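Protokoll der Hausversammlung, Wohnhaus Lillmont
Gemeinschaftsküche im Erdgeschoss, Januar, Beginn 19.00 Uhr

Leitung: Gebremedhin Araya
Protokoll: Ferenc Bakos
Entschuldigt: zwei Parteien aus dem zweiten Stock

TOP 1 Protokoll der letzten Sitzung
Das Protokoll vom November wird ohne Änderungen genehmigt. Der offene Punkt zur Dichtung am Kühlschrank ist erledigt.

TOP 2 Küchenkasse
Der Bestand beträgt 1.574 Euro. Davon sind 770 Euro für den neuen Herd zurückgelegt. Die Nachzahlung für Wasser ist darin noch nicht berücksichtigt, die Abrechnung der Firma Altier steht aus. G. Araya fragt dort nach.

TOP 3 Geschirr und Ablage
In den Schränken steht zu viel einzelnes Geschirr, vor allem Tassen und Teller ohne Gegenstück. Es wird vorgeschlagen, für den täglichen Gebrauch bei den Schalen nur zwei Sorten zu behalten: die einfarbig roten und die gemusterten, innen weiß mit kleinen rötlichen Motiven. Beide bleiben nach Sorten getrennt. Das weiße Gestell mit der gelochten Fläche soll in den Schrank neben der Spüle, damit auf zwei Ebenen abgestellt werden kann.
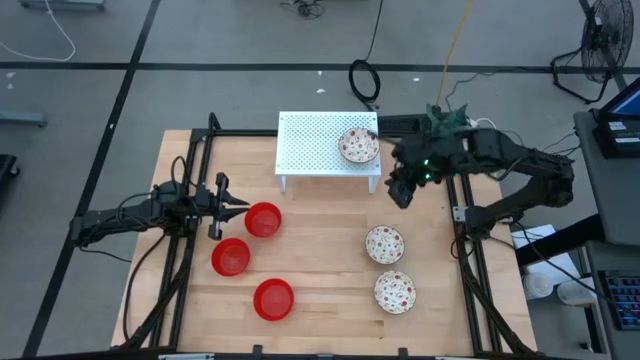
Gegen die roten Schalen gibt es einen Einwand, eine Bewohnerin findet sie für Suppe zu klein. Nach kurzer Aussprache wird dem Vorschlag mit einer Gegenstimme zugestimmt. Die gemusterten Schalen kommen oben auf das Gestell, die roten darunter. Einzelstücke werden bis Ende Februar in einer Kiste im Flur gesammelt - wer etwas davon haben möchte, nimmt es bis dahin mit. Den Rest bringt F. Bakos zum Gebrauchtwarenladen Flarnavard.

TOP 4 Holzplatte
Die Tischplatte aus hellen Holzleisten soll zweimal im Jahr geölt werden. Das Angebot der Schreinerei Jacobs liegt bei rund 105 Euro je Durchgang. Die Mehrheit möchte es zuerst selbst machen, Öl und Lappen werden aus der Kasse bezahlt. Heiße Töpfe bitte nur mit Untersetzer abstellen.

TOP 5 Verschiedenes
Der Putzplan für Februar hängt an der Küchentür. Tausch ist möglich - bitte direkt im Plan eintragen. Der Schlüssel für den Vorratsraum liegt jetzt bei G. Araya.

Die nächste Versammlung findet im März statt, wieder in der Küche. Vorschläge zur Tagesordnung an F. Bakos.

Ende der Sitzung: 20.25 Uhr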